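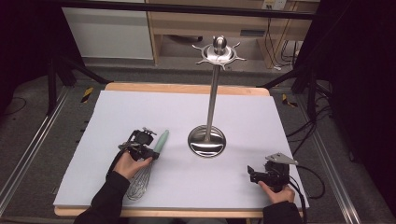

Does the concentration of salt solution change the mass of potato tissue?
The potato cylinders gained mass in distilled water and lost mass in the stronger salt solutions, with the changeover between 0.2 and 0.3 mol/L.

Osmosis in potato tissue — practical report
Tilturmont College, Senior Biology
Submitted 4 Jan 2026

AIM
To find out how the concentration of sodium chloride solution affects the mass of potato cylinders, and to estimate the concentration at which there is no net movement of water.

BACKGROUND
Osmosis is the movement of water across a partially permeable membrane from a dilute solution to a more concentrated one. In a plant cell, water entering the vacuole pushes the membrane against the cell wall and the cell becomes turgid. When water leaves, the cell becomes flaccid, and if enough is lost the membrane pulls away from the wall (plasmolysis).

HYPOTHESIS
As the salt concentration increases, the percentage change in mass will fall from positive to negative.

MATERIALS
Potatoes of one variety, bought at the Irnbridge market
Cork borer, scalpel, ruler and white tile
Sodium chloride solutions at 0.2, 0.4, 0.6 and 0.8 mol/L
Distilled water
Boiling tubes and rack
Electronic balance reading to 0.01 g
Paper towel

METHOD
1. The stock solution was made up to 1000 mL and diluted to give the four concentrations.
2. Cylinders were cut with the same borer, the skin was removed and each was trimmed to 40 mm.
3. Each cylinder was blotted, weighed and placed in a labelled tube with 30 mL of solution.
4. The tubes were left for 2 hours at room temperature.
5. The cylinders were taken out, blotted in the same way and weighed again.
6. Three cylinders were used for each concentration and the mean was calculated.

RESULTS
Mean percentage change in mass
0.0 mol/L: +9.4
0.2 mol/L: +2.1
0.4 mol/L: -6.8
0.6 mol/L: -11.9
0.8 mol/L: -13.2

DISCUSSION
The results support the hypothesis. A line drawn between the points at 0.2 and 0.4 mol/L crosses zero near 0.25 mol/L, so this is our estimate for the solution that balances the cell contents. The curve flattens at the high end — the change from 0.6 to 0.8 mol/L was only 1.3 percentage points. By then the cells had probably lost most of the water they could lose in the time.

One cylinder at 0.4 mol/L split when it was taken out. It was weighed with both pieces and kept in the mean.

Blotting was the main source of error. A cylinder pressed harder loses more surface liquid and weighs less. Room temperature was not recorded, and it should have been. The first tubes were also filled several minutes before the last ones.

IMPROVEMENTS
Use a water bath, stagger the start times, and add solutions at 0.25, 0.3 and 0.35 mol/L. We plan to repeat the practical in February with sweet potato.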